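Can it tidy up yet? Putting toys in a bin with two arms

Picking things up from a table and putting them in a box is the chore I am asked about most. Parents ask about it, and so do people who pack orders in small shops. For both of them it is the same job with different objects. In November I spent most of my working hours at a white table at Skorna, trying to find out how far a pair of arms can go with it. The gallery is short and it is meant for readers who have seen the polished films and want to see the plain work.

The rule of the task is simple. Small things lie beside a blue bin, and they should end up inside it. The arm which is nearer takes the object, and the other one has to stay out of the way. A lumpy shape with a thin part that sticks out is harder than a cube, for the fingers have to choose where to close.

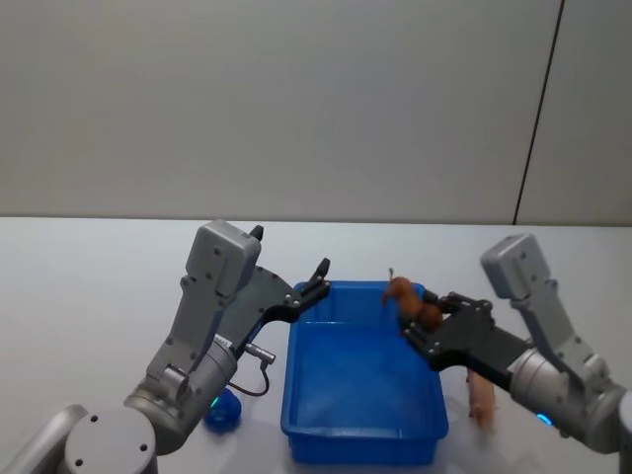 Pirjo Kettunen wrote to me that a child of four does this faster, and complains more. Her real question was about the price of the mess: if she must first clear the floor, lift every toy onto a table and set a bin in the right place, then she has already done the chore herself. She would pay for a machine that finds the sock under the sofa, and for nothing less.

I think she is right about the home. For the shop floor I am less strict. At a packing bench the objects already come to the table, and the box already has its place. Nearly 200 tries went into my notes for this one task, and most of my remarks there are about the grip and very few about the bin. Letting go over a wide opening is the easy half.
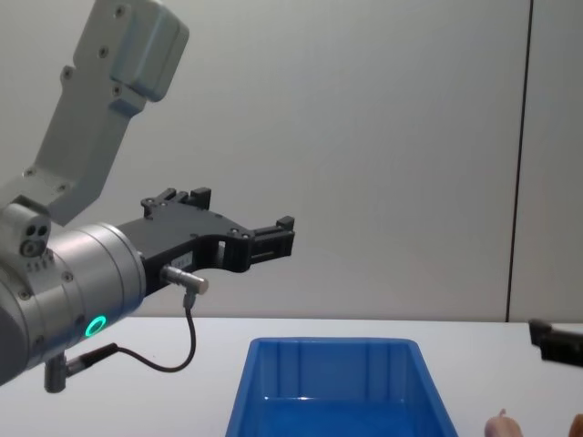
The waiting is what visitors notice first. An arm that has nothing to do still takes up space, and two of them over one bin must share the air above it. We gave each arm its own side and allowed them to come close only at the rim. This made the work slower, but I slept better. Jotix, where I worked before, let both arms cross the middle, and we spent many afternoons on small collisions.

I would also like to say something about soft toys, cloth and paper bags. I have left them out. They change shape when they are held, and my 22 pages of notes about them are not fit to show to anybody.

Two toys in one bin, with the grippers held above the table:
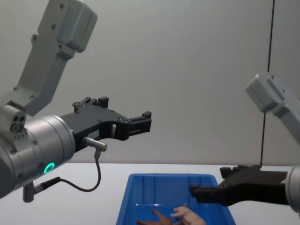
Reading time: 3 min

So, can a machine do this chore yet? On a clear table, with a person near, I would say yes for hard toys of this size. In a living room I would say no, and I do not expect to change my answer soon. Next I want to try a deeper bin and a table with more things on it.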